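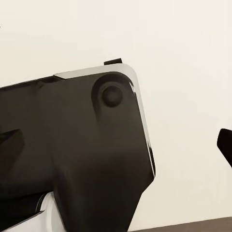

### 4.2 Pace groups and how evenly first-time runners split the course

We now turn to the part of the study we most looked forward to: what happens to a first-timer's race when they start it in a pace group. Coaches at club level have strong opinions on this. Some send every beginner to the group nearest their goal time and tell them to stay there. Others think a group makes a new runner go out too fast and then leaves them alone when it matters. The published work mostly covers fast marathoners, and we were delighted to get data from the other end of the field.

The sample is made up of 377 adults running their first half marathon at one of three autumn races (Sodley, Whiteley and Haltmont). All three races use chip timing with mats at regular points along the course, and all three have pace groups led by experienced club runners carrying a sign. The courses differ more than we would have liked. Sodley is flat and follows the river for most of its length. Whiteley has one long climb early on, and Haltmont rolls all the way, with a nasty little rise just before the finish that came up in a lot of the written comments. For this reason we compare each runner with others on the same course and never pool raw split times across races.

Runners told us on the sign-up form whether they planned to join a group. We then checked that plan against the chip data. A runner was counted as "with the group" at a mat if they crossed it within 20 seconds of the group leader. This is a generous window, and we chose it after walking through the start area at Whiteley and seeing how wide a popular group spreads once it gets moving. A tighter window would have thrown out people who were plainly running together and talking to each other.

The first result is simple and, we think, lovely. Runners who were with a group at the halfway mat slowed down less over the second half than runners of similar training who were on their own. The gap was clearest at Sodley and held up at Haltmont, hills and all. At Whiteley it was smaller. There the group leaders tried to hold an even pace up the climb, and many first-timers fell off the back before the top. Once they had lost the group they rarely caught it again, and their second halves looked much like those of the solo runners.

Training history matters a great deal too, of course. Runners who had done at least 6 long runs in the build-up paced themselves well whether they joined a group or ran alone. The benefit of the group showed up mainly among people with fewer long runs behind them, who had less of a feel for what a sustainable effort is like in the second hour. This makes good sense to anyone who has coached beginners, and it was a pleasure to see it come through in the splits.
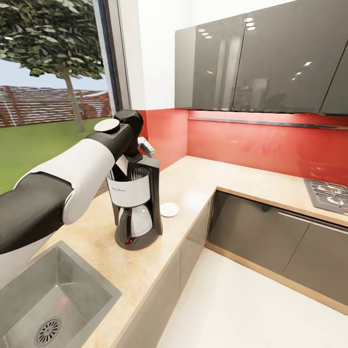

The written comments add a good deal to this picture of race day. We asked every runner one open question after the finish ("What helped you most on the course?") and coded the answers by theme. Group runners wrote about company far more often than about speed. They mentioned the leader calling out the next water stop, a stranger sharing a gel, or the whole bunch cheering when someone's family appeared at the roadside. Solo runners wrote about music, spectators and their own watches. Very few people in either set said that the sign itself, with its target time, was what kept them going.

That last point surprised us. We had expected the target time to be the main draw, and our sign-up form was built on that idea. If we were starting again, we would ask about company first. We would also ask whether people already knew someone in the group, which our form left out completely.

There are limits to what these data can tell us. Nobody was assigned to a group, so people who like running in company may simply differ from people who don't. We matched on age, training and earlier race experience at shorter distances, but temperament is harder to match on. Chip mats also say nothing about what goes on between them. A runner could drop back, take a walk break and rejoin, and we would see only the rejoining. The Staslow training log, which about 50 of our runners agreed to share, helps to fill in some of those gaps. In the shared logs, most short walk breaks came just after water stops, and runners in a group tended to start running again sooner.

We checked whether the main result depended on the window chosen above. It did not change direction under a narrower or a wider setting, although the Whiteley gap became too small to separate from chance under the narrow one. Supplementary Figure 1 plots the half-to-half change in pace for each course under all three settings.

Section 4.3 looks at the runners who left their group by speeding up, a small and very cheerful set of people whose splits tell a different story.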